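Modden opens its currency alerts to small traders, with a few catches

5/12/26

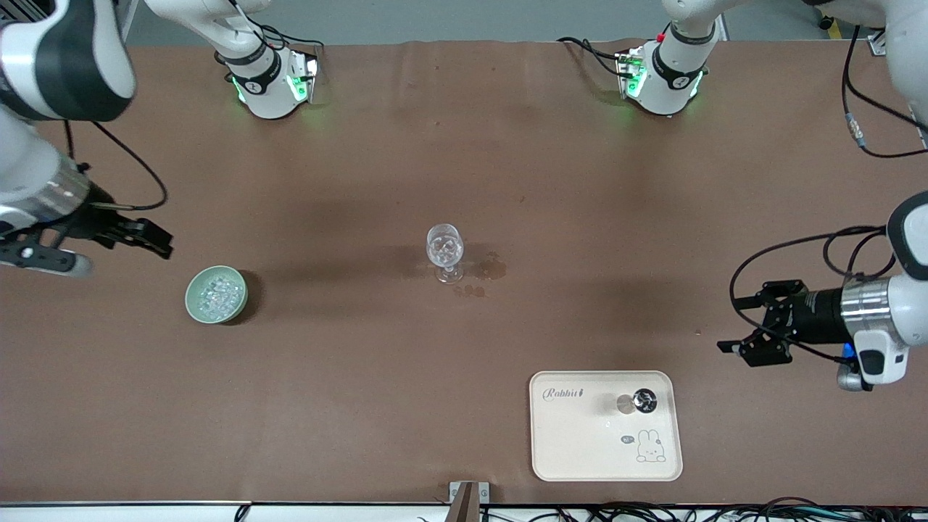

Modden, the trading software firm based in Jimcombe, has opened its currency alert service to private account holders, promising a text or email the moment a chosen pair crosses a set price. Until now it was sold only to brokers.

The firm says 3,000 people have signed up to the waiting list. It does not say how many of them have put any money in, and a waiting list costs nothing to join.

The basic plan covers 27 currency pairs and is free until the end of December. After that it will cost £374 a year, or £470 with automatic orders, where the software places the trade as well as sending the alert. Cancelling during the free period has to be done in writing, a detail found on the second page of the terms.

Modden claims its alerts are "faster than anything else open to the public". Asked for test results, it sent a brochure. The terms say that alerts may be late or fail to arrive when markets are busy – the very time most customers would want one – and that the firm will not cover losses if they do.

Rival service Caputo already offers price alerts by email at no charge, though without automatic orders. Kesside, which dropped a similar product last year, said too few customers had kept paying once the trial ended.

Modden says it has learned from that and expects most users to stay. It would not give a target. Anyone tempted by automatic orders would do well to try them on a practice account first, and the firm does offer one, although it runs on prices delayed by 15 minutes.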